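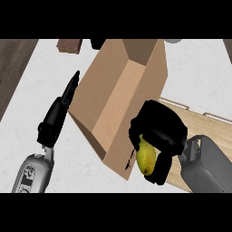 Open carton on the packing bench, right hand holding a piece of yellow-green fruit.

Packing Shed and Cool Room Inspection Checklist
Site: Mernudum orchard, Abella Road shed
Operator: Manley Fruit
Inspection date: September 24, 2020
Type: Pre-season, announced

Ratings used: OK, Minor (fix before next inspection), Major (fix before packing starts), N/A.

1. Building and surrounds

1.1 Floors sound, drained, free of trip hazards. Minor
Comment: Concrete has lifted beside the second roller door. Painted yellow for now. Grind it back or ramp it.

1.2 Doors and strip curtains close properly. OK
Comment: Two strips replaced on the cool room side since the last visit.

1.3 Light fittings over product covered or shatterproof. Major
Comment: Diffuser missing above the grading table. The tube underneath is plain glass. Replace the diffuser or the tube before any fruit goes under it.

1.4 No sign of birds or rodents. Minor
Comment: Old droppings on the beam at the north end. Nothing fresh. Clean down and check the mesh at the gable. Bait stations match the site map except number 8, which has been moved behind the pallet stack. Update the map.

2. Benches, cartons and packaging

2.1 Bench surfaces smooth and cleanable. OK

2.2 Cartons stored off the floor and under cover. Minor
Comment: Flat cartons are on pallets but the top layer was left unwrapped. There was dust on the upper sheets. Discard those and rewrap the rest.

2.3 Made-up cartons checked for staples, offcuts and dirt before filling. OK

2.4 Labels match variety, grade and packing date. N/A
Comment: No labels printed yet. To be checked in November once the first lemons are through.

3. Hygiene

3.1 Hand basin has warm water, soap and paper towel. Major
Comment: No warm water at the basin next to the lunch room. The unit had been switched off at the board and tripped again when it was turned back on. Needs an electrician. The basin at the loading end is working and can be used in the meantime, but it does not replace this one.

3.2 Wash water sanitiser tested and recorded. Minor
Comment: Log sheets are complete up to the winter shutdown. Test strips in the drawer are out of date. The Jumell meter has no calibration sticker and the certificate could not be found in the office.

3.3 Cleaning chemicals locked away, safety data sheets on hand. OK
Comment: Folder is tidy. One sheet is for a degreaser the shed no longer buys and can come out.

4. Cool room

4.1 Temperature display agrees with reference thermometer. OK
Comment: Difference was within 2 tenths of a degree at both ends.

4.2 Door can be opened from inside. OK
Comment: Tested with the door shut. The alarm button also worked, though it is hard to hear from the office with the compressor running.

4.3 Racking undamaged, load sign fitted. Minor
Comment: Load sign has faded. Upright at bay 51 has a forklift scrape at ankle height, paint only. Keep an eye on it.

5. Plant and people

5.1 Forklift pre-start book filled in. OK

5.2 Guards fitted to conveyor and brush rollers. OK
Comment: Emergency stops tested at each station.

5.3 Extinguishers tagged and clear. Minor
Comment: Tags are current. The one by the office had bins in front of it, moved during the inspection.

5.4 First aid kit stocked. Minor
Comment: Eyewash expired. Low on blue bandages. The spare box of 200 listed on the stock sheet was not in the cupboard.

Follow-up

Both Major items (1.3 and 3.1) to be closed before packing starts. Email a photo of the new diffuser and a copy of the electrician's invoice. Minor items will be looked at on the November visit, along with 2.4.

Copy left in the site folder, office shelf.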